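Print this page | E-mail this page

The Amby House Guide
Part 8: Sweeping and clearing the tile floor

Hi again! If you've made it this far you've already met the kitchen and the laundry, so this part is the easy one. I'm writing it for whoever has the house next, and I've tried to put things in the order I do them myself (my cousin Evanthia Politis does the whole thing backward and her floor looks fine, so don't feel bound by me).

What you'll want

A soft-bristled broom, a dustpan, a trash bin you can carry with one hand, and a damp mop for the end. I keep a little basket for the keepers too. The mop is the Nota one in the hall closet, the one with the stiff clip.

Before you sweep

1. Open the shutters. On pale tile you want light coming in low across the floor, and 8 in the morning is perfect for it. At noon I miss half the crumbs!

2. Bring the bin into the room and park it near the middle. I used to leave it in the kitchen and walk back and forth like a fool.

3. Unplug anything standing on the floor and wind up its cord. A cord in front of a broom is a nuisance and a cord in front of a mop is worse.

CAUTION: Never run the wet mop near a cord that's still plugged in. Pull the plug first, even if you're only doing one corner.

4. Pick up everything bigger than your thumb by hand. Bottles, bits of cardboard, small boxes, whatever has ended up down there. Don't try to sweep a bottle, it just rolls away under the desk and then you're on your knees.

5. Sort as you go. Flat cardboard goes in a stack by the door, empties go in a bag, and anything you'd be sorry to lose goes in the basket.

Note: Check cardboard for labels before you toss it. I threw out a return label for a Rizvi lamp once and had to keep the lamp (it's in the back bedroom, you'll know it when you see it).

Sweeping

6. Start at the wall farthest from the door and pull toward yourself in short strokes. Long swings look impressive and throw dust all over the furniture.

7. Go under the desk with the broom held nearly flat. If the cloth on top hangs low, fold the edge up first so you aren't dusting the floor with it.

8. Lift bags off the floor, don't push them around. There's always grit underneath.

9. Bring it all into one pile and use the dustpan twice, turning it a quarter turn the second time. That gets the thin gray line.

CAUTION: No vinegar on marble, please, and no lemon cleaners either! They dull the surface and you can't wipe that off. Plain warm water and a drop of mild soap is plenty.

Putting the broom away

10. Shake it outside, bang the head on the step, and hang it up so the bristles don't touch anything. Bristles that stand under the broom's weight bend over, and by July you've got a broom that only sweeps to the left.

I do the full routine every Saturday and a lazy version in between, just steps 4 and 6 and a quick pass with the dustpan.
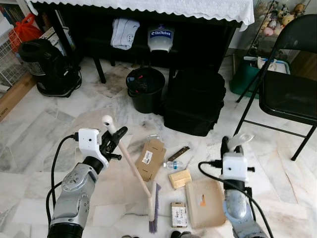 The mop gets rinsed right after you use it, in the utility sink and not in the kitchen one. Wring it hard, hang it over the tub, and leave the closet door open a crack till evening. If the clip sticks, wiggle it from the left side and be patient with it. Spare heads are on the top shelf behind the light bulbs.

Related sections
Part 6: The washing machine and its moods
Part 7: Bins, bags and collection mornings
Part 9: Closing the shutters for a storm
Putting together the Alotholm shelf

Contact the house | Copyright Amby House Guide | Back to top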